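Thu 6 October

Up at six to check the count before work. The neighborhood account stands at 2107 followers, down a few from last night. I expected to lose more. I told people on Tuesday that I would stop posting police scanner chatter, and the scanner posts were the ones that brought most of them in.

For the record, since I will want to remember how this went. I started the Wikcombe page on Nakuveo in August, when the water main broke on our end of town and the city's own page said nothing until noon. I put up which streets were dry and where you could fill a jug. By dinner there were 800 people following it. I had been using the app to look at bread until then.

After that people started sending me things. Lost dogs, a bus that didn't come, a couch at the curb. Then somebody asked about sirens, so I listened to the scanner and typed out what I heard. It went well for a few weeks, if numbers are what you go by. Then in September I typed a house number for a call that turned out to be an old man who had fallen in his kitchen. His daughter wrote to me. She was polite. There were already strangers in the comments guessing at drugs. I took it down, but it had been shared 216 times by then and I couldn't do anything about those.

So no more scanner. I wrote the rule out and pinned it. No addresses, no plates, no pictures of kids, and nothing I haven't checked with one other person. A few said I was hiding things. One man said he would start his own page, and he has. It is called Wikcombe Uncut and so far it is mostly him.

Work was slow. I answered messages at lunch in the car with the heat on. There were 12 waiting, and half were about the same thing, a post saying the Zeltby bridge would be closed all weekend. It had a sign in it that looked right at first. I called the county road office and got a woman who said the only closure is one lane, Saturday morning, until ten. I posted that with her office's number and asked people to call for themselves if they didn't believe me. The wrong post is still going around. Mine got a third of the attention.

Ha-rang Wang came by after five to go over the log-in. She is taking Mondays and Fridays starting next week. I showed her the drafts folder and how to hide a comment without blocking the person. She wants to move the whole thing to Myung, where posts show up in the order you write them and you can turn off sharing. I like that. But I don't think the older people would follow us over, and they are the ones who read the trash pickup notices. We left it that she will open a page there and copy things across for a month, and then we'll look at it.

We also talked about whether to answer messages at night. I have been doing it until eleven or later, and I sleep badly when I do. She said put hours in the profile. I put eight to eight. Within ten minutes someone wrote to ask if that included Sundays. I said yes and then wished I'd said no.

She stayed for soup. I used up the leeks. She thinks the page should have a better name than Wikcombe Streets, but she didn't have one, and neither do I. 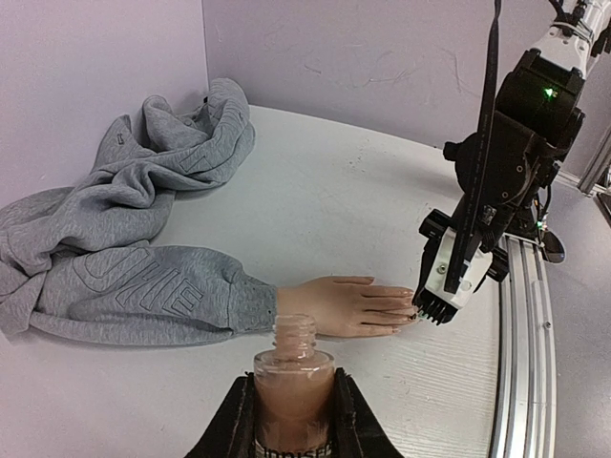

Gray hooded sweatshirt, raised letters on the sleeve.

Cleaned out my saved posts after she left. I had saved things all summer meaning to go back to them, and I went back to hardly any. A recipe for pickled beans, three threads on fixing a screen door, a long argument over parking that I can't think why I kept. I deleted most of it. Kept the screen door ones.

Turned off the badge on the app too, the red number. I can still see it if I open the thing, but it doesn't sit there on the phone all evening. Left the phone to charge in the hall. I got up once to look at it and the only new message was from my sister, asking if the bridge was closed.

Tomorrow: call the library back about their book sale notice, write to the daughter again and ask how her father is doing, buy stamps. Also ask at the county office if they will put me on whatever list they use for road notices, so I'm not hearing it secondhand from the app.

Rain started a little after nine. Bed.

Filed under: Daily Notes, Online Life, Town

Contact | Copyright, all entries | Back to top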